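**Rutwood group passes first mark in cloth and pillow recordings**

The household handling group at Rutwood has recorded 3000 examples of two-arm work with soft objects, the first target that was set when the project started in March. Eleri Hopkin, who leads the recording work, shared the number with the partners on Monday and said that the collection will continue in the same room until the summer.

The project has the name Udidness. Its purpose is to gather enough demonstrations that a learning system can handle bedding and other textiles without a separate program for each item. A person guides both arms through a short task, and the joint positions are saved together with the camera pictures. One example usually takes less than a minute. Preparing the table for the next one often takes longer.

The tasks are simple to explain. The arms take a pillow off a cloth, or push it to the side, or pull the cloth flat while the pillow stays where it is. The operators receive a card with the task and the starting position, but they decide themselves which arm goes first.

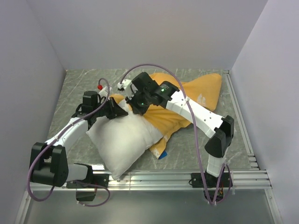 Hopkin said that soft objects need more variety than the group expected at the beginning. "With a box you can describe the start by its position and its angle," she said. "With a cloth you can't do this. Every time we drop it on the table we have a new problem, and we want the system to see many of them." For this reason the operators are asked not to arrange the cloth neatly before a recording, unless the card says so.

Of the recordings made so far, 152 were removed after checking. In most of these cases one camera stopped saving before the end of the task, and in a smaller part the operator changed the plan in the middle. Failed grasps are not removed if the operator corrects them, and they receive a label – the group at Batham, which trains the models, asked for this in its second month of work.

The first training run used 100 recordings of one task only and was meant as a test of the file format. A larger run is now being prepared. Results from it will be shared inside the project first, and Hopkin did not want to promise a success rate.

The present team has six operators, who work in shifts of two hours with a break between them. Cadwaladr, the third partner, will open a second recording station with the same type of table and the same task cards. Its operators will come to Rutwood for training before they start, and they will repeat 63 of the existing tasks, so that the two stations can be compared.

Questions about the task cards can be sent to the Udidness office at Rutwood. A new version of the cards, with larger print and a corrected page for the folding tasks, is ready and will replace the old one at the next shift change.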